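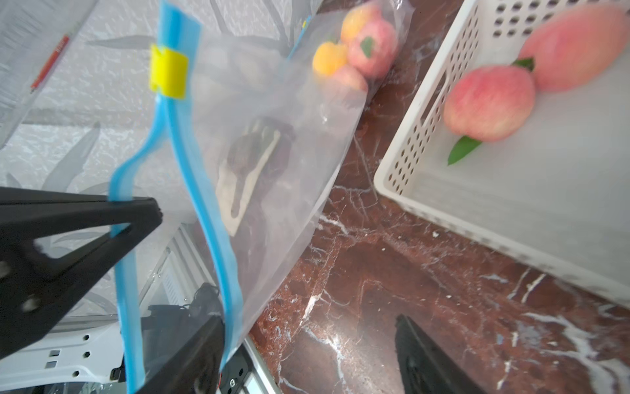
Do the display fruit and the other small props have to be bagged before they go on the shelves?

Anything smaller than a dinner plate goes in a zipper bag first, then into a basket or crate.

Homholm Display Hire, shop meeting, Aug 19, 2023
Held at the Gaete Street workroom. Notes by me again, so please be kind.

We started late because the coffee maker needed descaling, and that took longer than any item on the agenda. Everyone was there except Teodor Gavrilă, who was out on the Jollov delivery and joined us by the time we got to bags.

Last meeting's notes. Fine as they were, apart from one fix: the striped awning went to the bakery and stayed there until the end of the month. I had written "a week." Corrected now.

Returns. The farm stand set came back from Grukura in better shape than any of us expected! The scales are OK, the chalkboards need a wash, and one crate has a split corner that I can glue. The fruit was all mixed up, though, with grapes in with the lemons and a lot of loose leaves at the bottom of the box. We agreed that the customer won't be charged for the sorting, but I'll send a friendly note with the next invoice.

Bag sizes. Long talk, more than it deserved. We have 174 of the clear zipper bags left and we like them. Teodor wanted to go up a size so the melons would fit, I said the melons can live in a crate like they always have, and we left it there. We're staying with the size we've got for peaches, pears and apples. The bigger ones can wait until September, when we look at supplies anyway.

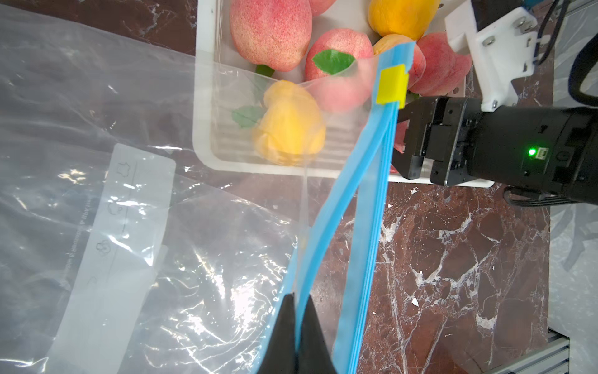 Packing speed was next, and I had plenty to say, having done most of it lately. The slow part is getting the bag open wide enough and keeping it that way while the fruit goes in. It's so much easier with the tray right behind the bag, so you're reaching over a few inches and that's it. The new person asked which end of the zipper to look for, and I said find the little yellow tab on the blue strip and you'll never have to hunt for it. Peaches with leaves go in last – the leaves catch on everything, and I'm tired of gluing them back on. We'll try it this way for the Jollov order, which is 70 bags, and then talk about whether it saves any time.

Tags. Agreed that the tag goes inside the bag, facing out, so it can be read without opening anything. Tape on the outside leaves a gummy mess and we've all picked at it long enough. I'll print more tags. Teodor will find the good hole punch, which he thinks is in the van.

Money. The summer rentals came to 3,280, a bit up on what we'd guessed. Most of it is the farm stand and the café set. We'd like to spend part of it on lights for the back shelves, and I'm getting two prices for that before we meet again.

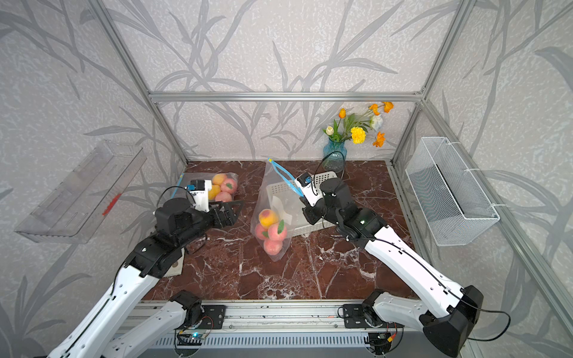
Should peaches of different colors be kept apart when they're bagged?

Mixed colors are fine in one bag, as long as it's all the same kind of fruit.

Baskets. Someone asked if we could send the white ones out with customers. We decided to keep them for the workroom. Wicker goes out, plastic stays in. I'm putting a note on the shelf so we don't have this talk again (it's the second time this summer).

Other business. The back door sticks in the heat and needs planing. The vacuum has a new belt and works again, hooray. Please rinse the glue brushes the same day you use them – I threw out a whole jar of stiff ones.

To do
Me: glue the crate corner, print tags, write to Grukura, get prices for the lights.
Teodor: hole punch, back door, wash the chalkboards.
All of us: bag up whatever fruit is still loose from the farm stand set before the Jollov order goes out.

Next meeting is in September, same place. Teodor is bringing the coffee.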